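Chapter 14
Setting Up and Maintaining a Hand-Held Gripper Pair

Earlier chapters treated the gripper as the last link of an arm bolted to the floor. In the Raven station, which serves as the working case for Part Three, the grippers are carried by hand. Each has two fingers and a camera mounted on the body. The arm will later be asked to repeat what the hand did, so any play in the fingers or shift in the camera at this stage passes straight into the recorded motion.

The chapter covers finger alignment, lens care, cable routing and the replacement of worn tips. It assumes that the reader has completed the calibration exercises in Chapter 9 and has a copy of the station log.

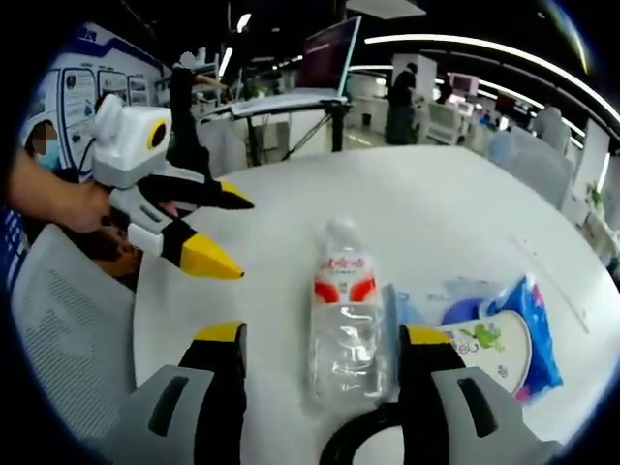 Page last changed: 19 October 2024

14.1 The work surface

The pair is checked over an ordinary table with ordinary objects on it. A bottle, a paper cup and a packet of tissues are enough. Rigid test blocks are of little use for this check. They hide small errors in closing force that a thin cup wall will show at once.

Set the table height so that the operator's forearm is level when the tips touch the surface. Chairs are pushed back far enough to leave the elbows free.

14.2 Finger alignment

Open the fingers fully and look through the gripper's own camera. Both tips should appear at the same height and at equal distances from the center of the view. If one tip sits higher, loosen the two screws at the base of that finger, slide it until the heights agree, and tighten the screws in turn, a little at a time.

Close the fingers slowly. The tips should meet along their full width. A gap on one side means that the finger has twisted in its housing. Remove it, clean the seat with a dry cloth, and refit it. Do not bend a finger to correct a twist.

Record the opening at full travel. On the Raven pair the nominal value is 127 mm. A gripper that has lost more than 2 mm is taken out of use until the linkage has been inspected.

14.3 Small openings

Reaching into a narrow container is the hardest routine test of alignment. The tips must be closed before they pass the rim, and they must stay closed on the way down. Hold the gripper from above, lower it at a slant, and stop short of the bottom. A cup that tips over during the test usually points to an operator error. A cup that is pushed to the same side on every attempt points to a twisted finger.

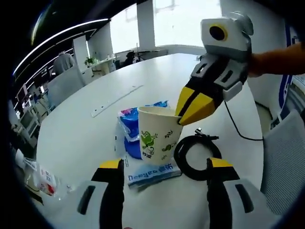 Fraser Kinnear objects to this order of work, and would have the cable seen to before any test that involves reaching: a stiff cable pulls on the wrist, the wrist turns the tips, and the technician then spends an hour adjusting fingers that were straight to begin with. The objection is a fair one. Stations with heavy cables should take Section 14.4 first.

14.4 Cable routing

Leave one loose loop between the gripper and the first fixed point. The loop should lie on the table without crossing the path of either hand. Check the connector for side play every 60 hours of use, and replace the cable if the signal drops when the connector is moved by hand.

14.5 Tip wear

Tips are replaced as a set. The log for the first Raven pair shows 2,755 closures before the grip on smooth plastic fell below the limit given in Table 14.1. Enter the date, the closure count and the initials of the technician each time a set is changed, then repeat the alignment procedure from the beginning.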